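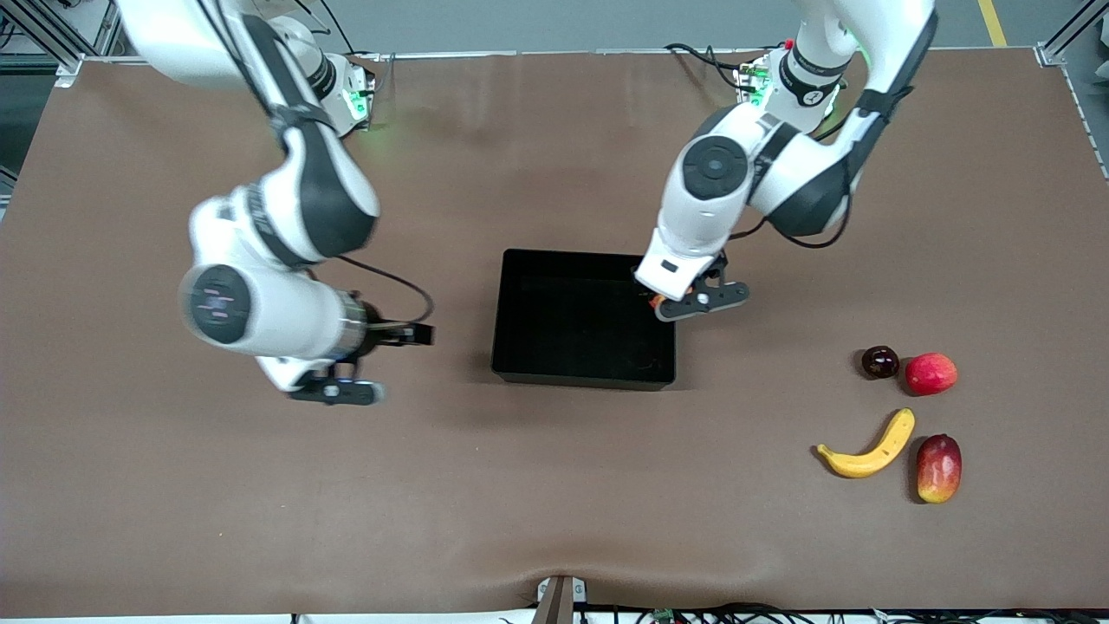 Weekly check, twin-arm cell, Stustoddale
2019-04-22, done by me (Binta Edet), Olumide on the pendant

Base lights – OK. Green on both arms.
E-stops – OK, pressed all 3, all dropped out straight away.
Gripper fingers – OK on the right. Left has a bit of play, so I nipped up 2 screws and it feels loads better!
Arm cables – OK, but please look at the forearm loop when you jog the wrist, I don't like how it swings.
Cables at the near edge – NOT OK. Still a tangle, with that little board sitting in it. Sohail, can we have some clips?
Table cover – creased, fingers don't catch. Leave it.
Pick test, fruit to black bin – 400 cycles, almost no drops (the plum, mostly).
Joint caps – wiped, all tight.

Recent checks
Riller conveyor guard
Kingi pallet lift
Larnine cell, February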